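# Tukia: Final Project Report

Ha-rang So and Gudrun Grube, second-year robotics option, Tilville College
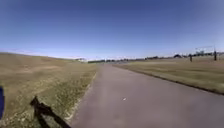 Tukia is a small outdoor rover which was meant to follow a path by finding the boundary between tarmac and grass. Our proposal called this "a simple colour problem", a phrase our supervisor has since read back to us more than once. We chose the path by the embankment because it is wide and has no painted lines to cheat with. The right-hand side is kind to a beginner's code, with a dark strip where the field meets the tarmac. On the left the grass gives way to pale sandy soil, and the first version of the program regarded this as perfectly good road.

## What we built

The chassis came from last year's group, who left it in a box with a note reading "sorry". We replaced both motor drivers and wrote the steering code from scratch. Gudrun did the vision part and Ha-rang did the control loop, until October, when we swapped because each of us was convinced the other's half was causing the faults. Both of us were right.

Training used 1,000 frames, which we labelled by hand as path, verge or other. "Other" began as a category for sky and ended up as a category for arguments.

## Testing

The target was the length of the course, 186 metres, without anyone touching the rover. We called a run finished if Tukia reached the end marker with its wheels on the tarmac.

- **Version 1** looked for grey. In strong sun, pale soil also counts as grey. Tukia left the path on every attempt and climbed with real determination.
- **Version 2** looked for the right-hand edge and kept a fixed distance from it. This gave us 2 full runs, both in the morning. In the late afternoon our own shadows became a new edge, and the rover followed Gudrun.
- **Version 3** used both edges and trusted whichever had changed less since the last frame. It steered more smoothly but sometimes stopped to think. We never got the stopping below a few seconds.

The Lengyel group, who were using wheel encoders and no camera, finished the course before us and were very nice about it — we would have preferred otherwise.

## What we would change

We would fit a sunshade over the lens first, which costs almost nothing and which we discussed for a whole term. We would also collect frames in dull weather, as nearly all of ours are from bright days when we felt like going outside.

The code and the labelled frames are on the Nurnier shared drive. The chassis is back in its box. We have left the note in.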